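Quintana Stretch Table Cover, Green: Three Months of Daily Use

I bought the Quintana cover in May for the worktable in our back room in Ellstead. The table is light wood and shows every scratch, and we use it for sorting craft stock, wrapping orders and the odd bit of gluing. I wanted something that would protect the top and give small parts a plain background to sit on.

What you get

One cloth, folded flat in a paper sleeve, and a washing card. No clips are included. The listing mentions them as a separate purchase, but you have to scroll a long way to find that out. I used silver binder clips from the desk drawer and they do the job.

The color is a strong, even green, a little brighter than the one on the Quintana site. It comes in gray too, but I haven't tried that.

Setting it up

Fitting takes two minutes if the table edge is clear. Clip one side, pull the cloth across, clip the other side. The fold from the packaging is slow to go. I washed the cover once and ironed it on low, and there is still a line down the middle where it was creased in the sleeve. Small pieces don't catch on it, so I have stopped trying to get rid of it.

I leave one end of the table bare for boxes. Cardboard drags the cloth if you slide it, and a heavy carton will pull a clip loose.

In use

Yellow, white and red parts are very easy to see against the green. Dark green beads are hopeless, as you would expect. We get through more than 2000 small pieces in a normal week, and I drop fewer on the floor than I did on the bare wood. The weave has enough grip to stop light plastic from skating off when someone bumps the table.

Picking up is fine with fingers. With tweezers you can snag a thread if you press too hard, and I have 3 pulled loops near the front edge to show for it.
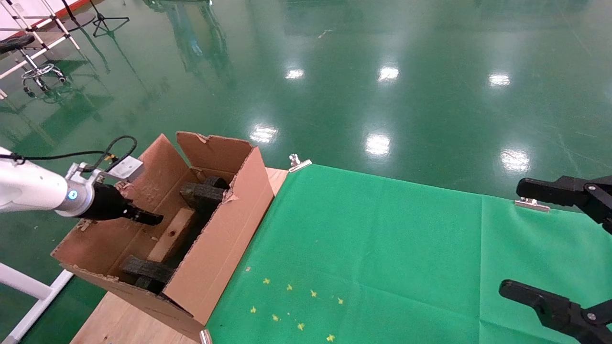

Compared with the Fovesine mat

Before this I had a Fovesine rubber mat. It lies flatter and needs no clips, but it covers less of the table and it holds on to dust. The Quintana goes in the washing machine. For gluing I would still take the rubber, and for sorting I prefer the cloth. The Bumenow felt cover was cheaper than either and shed fluff on everything, so it went back.

Verdict

Good color, good coverage, washes well. Points off for the stubborn fold and for leaving out the clips. I have ordered a second one for the packing bench, and it should be here Thursday.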